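# Packing a Day Bag from One Table: Project Report

Course: Home and Daily Life, spring term
Group: Kurkside

## What we wanted to find out

Our group looked at how people get small things ready before they leave the house for a day. Most packing advice is about suitcases and long trips. A day bag gets less attention, and in our own homes it is usually filled in a hurry. We wanted to know if laying things out on a table first makes any difference to what gets left behind.

We kept the project small. Each person in the group packed the same bag in the morning for two weeks. In the first week we packed straight from shelves and drawers. In the second week we put everything on a table the night before and packed from there.

## The table

We used a round table with a striped tablecloth on it. At first we wanted a plain cloth, but the only plain one was too small. The stripes are pink and green with thin lines between them, and small dark things like keys and hair ties were hard to find against the lines. We moved those into a saucer after the second morning.

The cloth had fold lines from the cupboard and we did not iron it. It also slid toward one side when somebody leaned on it. A cloth clip would fix this. A round table has no corners to sort things into, so we agreed on a left side for clothes and a right side for food. Not everyone kept to that.

## What we packed

The list was made in February and changed twice. The final version had 19 items. These are the ones that caused the most discussion:

- Spare socks, rolled. Folded socks came apart in the bag. Rolled ones stayed together if the cuff was turned over the roll.
- A snack in a sealed package. Anything soft went in last, on top, so it would not get crushed.
- Something in thin plastic wrap. Wrapped items roll around, so they went next to the socks to hold them still.
- A water bottle, always upright in the side pocket.
- Bus card and keys, in the saucer until the last minute.

We left out chargers because half the group never carries one.

## Results

In the first week 6 items were forgotten across the group. In the second week it was 2, and both were water bottles that had been left in the fridge. They never reached the table, so the method could not help with them.

Packing in the morning was faster in the second week, but the time was partly moved to the evening before. We did not measure the evening time well. Two people wrote it down every night and the rest wrote it down when they remembered - this is the weakest part of our data.

Rolled socks were the item people had the most opinions on. One group member thinks rolling ruins the elastic. We did not run the project long enough to check that.

## Problems

The table was also needed for dinner. On three nights everything had to be cleared off and put back, and on one of those nights the snack did not come back. We counted this as eaten, not forgotten.

The bag itself was a Sorberg school backpack with one large compartment. A bag with more pockets might give other results, since people could sort things inside it.

## What we would change

We would use a tray in place of the whole table, so it could be moved at dinner time. We would also write the fridge items on a card and lay the card out with the rest. The evening layout should be timed by one person, with the same clock, every night.

We passed the draft around before handing it in and added one comment at the end.
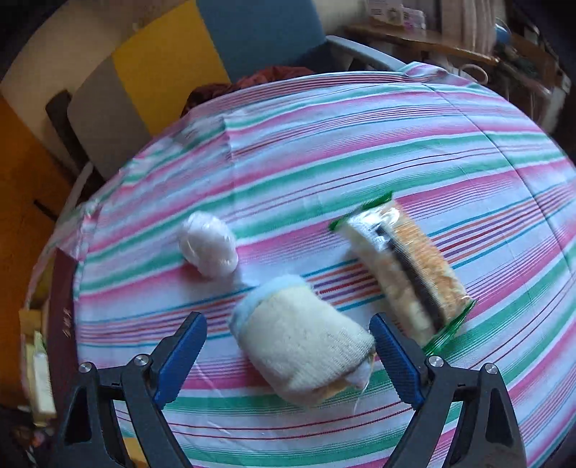

Ovidiu Ciobanu: I would keep the table and skip the tray. With a tray, things end up on top of each other and you stop seeing the small ones. The card for the fridge items is a good idea, but put it in a shoe, or it will stay on the table with everything else you forgot.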